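Search this site Enter keywords Go
Home Operations Staff Pages FAQ Forms Contact

Bag and Bottle Handling at Skukwood: Staff FAQ

Last revised Thursday, October 17, 2024

Which work does the automation cover?

Handling of filled order bags and single bottles at the Skukwood site. The arm picks up, moves and sets down. Order review, label checks and release remain with staff. Counter work is outside the scope.

What is Humik?

Humik is the job software. It assigns a task to the arm, records the start and stop of each attempt, and holds any item it cannot resolve. Gounder is the older order system and is still the system of record. The two exchange order numbers only. If they disagree, Gounder is correct.

Is my position being cut?

No position was removed in the July schedule. Two roles were rewritten. Bag runners are now listed as cell attendants, and the second packing lead has become the exceptions lead. Pay grades did not change for either role. Hours for the late shift are still under review and will be posted separately.

What does a cell attendant do during a shift?

The attendant sets out items, starts the job in Humik, watches the attempt and logs the outcome. One attendant covers one cell. Covering two cells is not permitted, including during breaks - stop the job and leave it stopped.

What is on the table during an attempt?

A bag and a bottle. Keep other stock off the tabletop while a job is open.

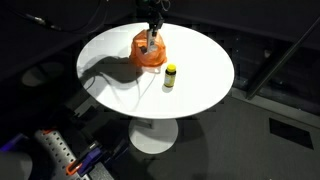
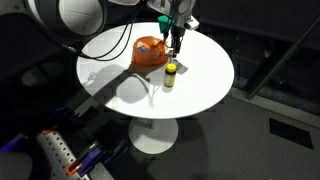
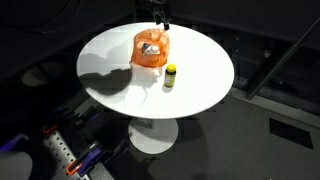
Orange bag and yellow-capped bottle on the round table.

Attendants should not straighten an item once the job has started. If an item has to be moved, cancel the attempt, move it, and start a new one. A moved item inside an open attempt makes the record useless, and the exceptions lead will have to strike it by hand.

Why are thin bags harder than boxes?

A thin bag changes shape when it is touched, so a grip point that was good on one attempt may be gone on the next. Clear and tinted plastic also gives the vision software weak edges. Boxes are handled by a separate routine with its own settings.

How many attempts have been logged?

The July log holds 991 attempts. Of these, 237 were passed to a person. The log does not separate dropped items from items the arm declined to pick up. A code for this has been requested.

What happens when an item is passed to a person?

Humik shows a hold and the arm stops taking new tasks. Wait for the stopped indication on the screen before reaching over the table. Finish the item by hand, enter code 9, and clear the hold. Code 9 is not counted against the attendant.

Can I refuse to work at a cell?

Staff who have not completed cell training may not be scheduled there. Trained staff may ask to be rotated out at the end of any shift. Use the rotation form, not a note on the schedule board.

Are attendants being measured?

Humik logs the job number, the cell and the time. The attendant's login is stored with the record for audit purposes. Attempt counts by login are not reported to shift leads. This was agreed in writing before the first cell opened.

Will Skokden get the same equipment?

Skokden will get one cell after the Gounder update is finished there. Staff at that site will train at Skukwood first.

Who do I contact about a fault?

The exceptions lead on shift. After hours, leave the cell stopped and file a fault form with the job number.

Comments (3)

packing_late
Code 9 is missing from the drop-down on the cell 2 screen. I have been typing it in the notes field. Does that count?

exceptions desk
Notes field is fine until the menu is fixed. Put the job number next to it.

skokden days
Is training on paid hours, and is the drive over included? The form only has a box for the training itself.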